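Home Contents Chapter 3 Glossary Next

Fernmont Workshop Basics
By the Fernmont course team
Last updated: December

Chapter 3: Sorting Small Parts

My first job at Garside was tidying a drawer. It held 1,418 switches, buttons and breakers, all jumbled together, and I was told to have it straight by teatime. I didn't manage it! I kept picking up the same red button, wondering where it belonged and dropping it back in.

What I needed was a clear table and a tray. Spread a few parts out so that none of them touch, look at each one properly, then move them across one at a time. I still work like this — even when I'm in a hurry.

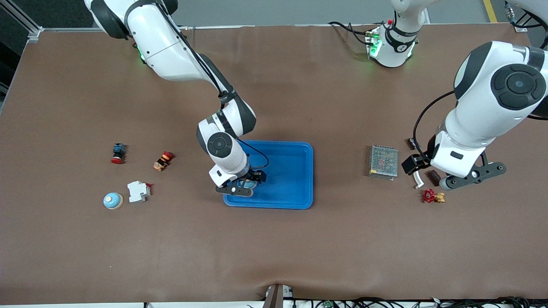 Fig. 3.1 Small electrical parts on a brown work surface, with a blue tray for sorting.

Notice how different the parts are in shape. A push button with a mushroom cap is easy to spot, and so is a flat white breaker with its little red toggle. Rotary switches take me longer (I used to mix them up with all sorts).

In this chapter we'll sort by shape first, then by job, and finish with the labels used in the Brarkari stores. Have a tray ready before you turn the page.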